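Ploria Hand Gripper
Home | Parts | Build | Set-up | Faults | Contact

6. First grip check

Posted Jan 6, 2026 by Wilmer Arango

By now you should have a gripper in one piece and, if you followed section 5, all the screws inside it. If you have one left over, go back to section 5. We will wait.

The check takes less time than finding a clear table at Medholm on a busy evening. Do it before you record anything, however keen you are.

6.1 Before you start

1. Tighten the bracket that carries the marker cube. Finger-tight is a state of mind and will not do.
2. Wipe the printed faces of the cube with a dry cloth. No spirit, no kitchen spray. Shabani Mwakalinga has tried both on your behalf and owes the workshop 2 cubes.
3. Squeeze the handle slowly and let go. The fingers should close and open again without a click.

Note: a faint squeak is normal in new builds and goes away after 50 squeezes or so of your patience.

6.2 Setting the camera

4. Plug the camera into the Pernus board and start the viewer.
5. Hold the gripper level over the table. You want the rubber pad in the middle of the view and the marker cube showing at the side.
6. If the cube is missing from the view, loosen the camera mount, turn it a little and try again. Do not bend the bracket to meet the camera. It will oblige once, and then it will snap.
7. Lock the mount and save the view as your reference.

CAUTION: Keep loose sleeves, lanyards and beards away from the finger linkage. The spring is stronger than it looks and has no manners.

6.3 The first grip

8. Put a bottle and a small cup on the table, with enough room between them for the open fingers. Use water. Tea has been tried as well.
9. Bring the gripper in from the front, low and slow, and close on the bottle just below its middle.
10. Lift it a hand's width, count to three and put it back.
11. Repeat with the cup, using about half the squeeze.

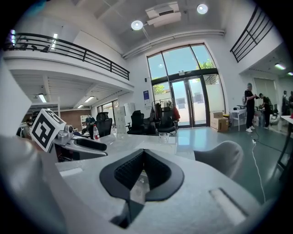 Fig. 6. View over the gripper before step 9, marker cube at left, bottle and cup on the table.

12. Open the log. The viewer should report the cube as found in at least 98 per cent of readings. Anything lower usually means glare on the cube, so turn the table or yourself.

Note: if the log stops dead at line 1,127, you have the December version of the viewer. Fetch the new one from the Tarar shelf and start again from step 4.

Last updated: see posting date

Previous: 5. Closing the body | Next: 7. Recording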